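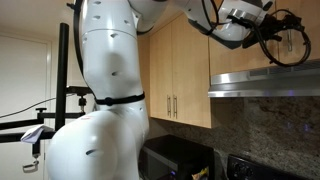
Ticket 711 concerns repeated wrist-limit stops on the Prillov arm, running the Borno kitchen package, version 5. The unit is on a trial license and the customer is deciding whether to keep it. The stops occur on moves that end above the range. At that pose the gripper is just over the stainless hood and its black cables droop in loops beside the upper cabinet. The controller reports code 424 (wrist torque, external) and holds position. Clearing the code works, but it returns on the next move to the same area.

Status: open, waiting on customer
Product: Prillov arm with Borno kitchen package
Reported by: Wukaletti test kitchen
Assigned to: Ferhat Kaplan

Entry 1
Customer reports that code 424 appears only on the hood side. Moves over the counter to the left finish normally. Payload in the settings is 800 grams, which matches the gripper without a tool. Asked for the log export and the cable routing option chosen at setup.

Entry 2
Log received. Torque on the last joint climbs steadily as the wrist turns, then trips. A collision would show as a spike. The pattern fits a cable pulling tight. Setup option is "free loop", the default in Borno. The manual allows free loop only where the wrist has open space on all sides. The page does not mention cabinets or hoods — documentation request filed.

Entry 3
Sent the following steps:
Stop the program and put the arm in hand-guide mode.
Move the wrist away from the hood before touching the cables.
Unwind the last joint to zero.
Tie the cables back along the forearm, leaving enough slack for a half turn each way.
Change the routing option to "tied" and save.
Run the hood move at the lowest speed setting.

Entry 4
Customer asked if raising the torque limit would do the same job. Advised against it. The limit protects the connector at the gripper, and connector damage is not covered during the trial.

Entry 5, Wed 20 May
Customer also asked about the Yurt cable sleeve. It fits this wrist but is sold separately and adds weight, so the payload value must be entered again after fitting. Quote sent. Ticket stays open until the log from the slow run arrives.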